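We finally got into the new workroom at Dellwood this weekend, and I've come home with yellow glue under every fingernail. Sun 14 March was meant to be a quick tidy. Ha! I was there till dark, mostly on my knees, and I have strong feelings about carpet now.

It's gray. I'd asked Abdelghani El Fassi for something with a bit of life in it, and he said gray hides everything, and fine, he wins, because I dropped half a cup of coffee by the door and I still can't find the spot. 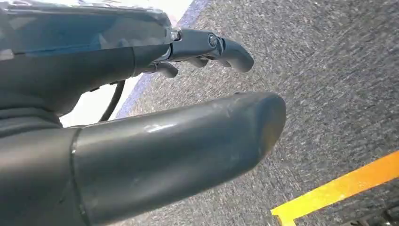

Gray carpet, as promised.

The big idea was floor tape. I'm hopeless at putting things back where they live, so I thought if every cart and crate had its own parking space, even I could manage it. I bought 3 rolls of yellow at Skalley (the good stuff, it tears by hand) and started out so carefully, with a tape measure and a pencil and everything. By the second box I was doing it by eye.
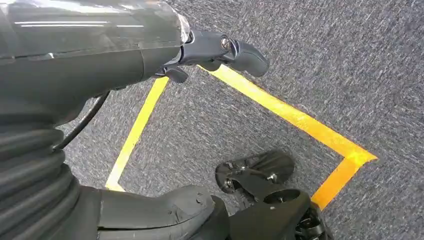
Carpet is a pain to tape, by the way. You have to press really hard, and go along the pile if you can, and walk up and down on it in your socks like you're stomping grapes. I pulled up one corner 2 times before I was happy with it – and then left the next one wonky out of spite.

The furniture took less time than the floor. I wanted a steel table so I could wipe it down and stop fussing about rings and scratches, and I'm thrilled with it! The plastic wrap can wait for another day. So can deciding what goes in the white cabinet, which I keep changing my mind about.

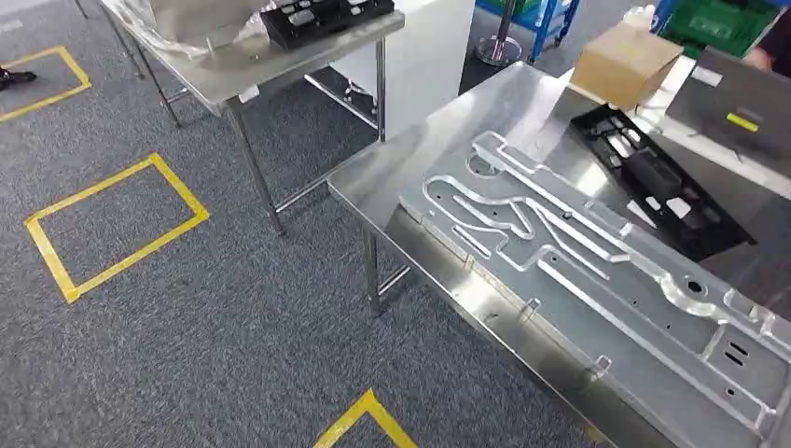
Steel table, green crate, yellow tape.

Still on my list: a proper lamp, hooks for the coats, and somewhere to hide the recycling. Srivastava has a coat rack for $37 that I like a lot, but I've also got my eye on a plainer one for $29, and I'll probably dither until both are gone.
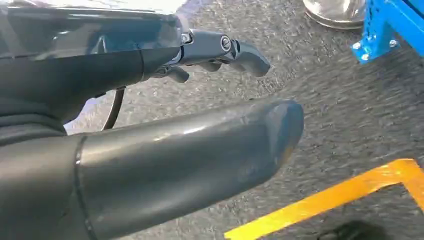 Ghizlane Belhaj: Go for the plainer rack! And warm the tape with a hair dryer before you press it down, it grabs carpet so much better. Mine has been down since last March and only one end has lifted.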